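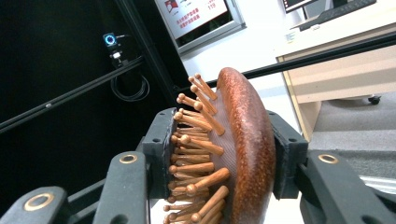 Can I bring a ten-year-old to the Inarell robotics open day, or is it meant for adults?

Inarell

Kids are welcome as long as a grown-up stays with them the whole time. Sessions are for 20 visitors and last 39 minutes, so get to the front desk a little early.

Skukedent

I took my two nieces in July and we had such a nice time that I have to chime in! They show you the kind of everyday jobs people want robots to learn, like picking up a hairbrush or putting it in a pen holder, and the staff are very patient with questions.

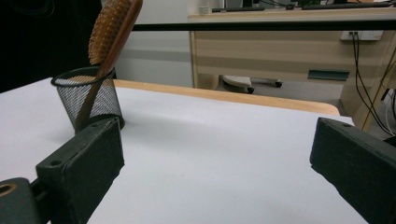 My older niece wanted to know why anyone would practice something so small, and the guide told her that small things are the hard part - an odd shape can slip or turn if you hold it wrong. She talked about that all the way home. Wear comfortable shoes, there are only a few chairs. We went at 2 and it was pretty full, and I heard the 4 o'clock group is calmer, so I'd pick that one if your child is shy (my younger one is, and she hung back for a while before she warmed up).
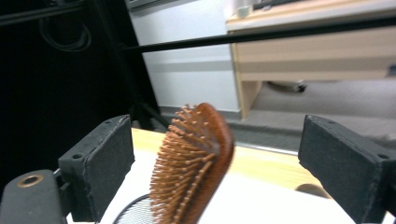
Jullosano asked whether children get to try the gripper themselves. Ours did, one at a time with a guide next to them, but please check when you sign up - I can't promise they do it for every group.

Ventura

went last year, parking is bad. take the bus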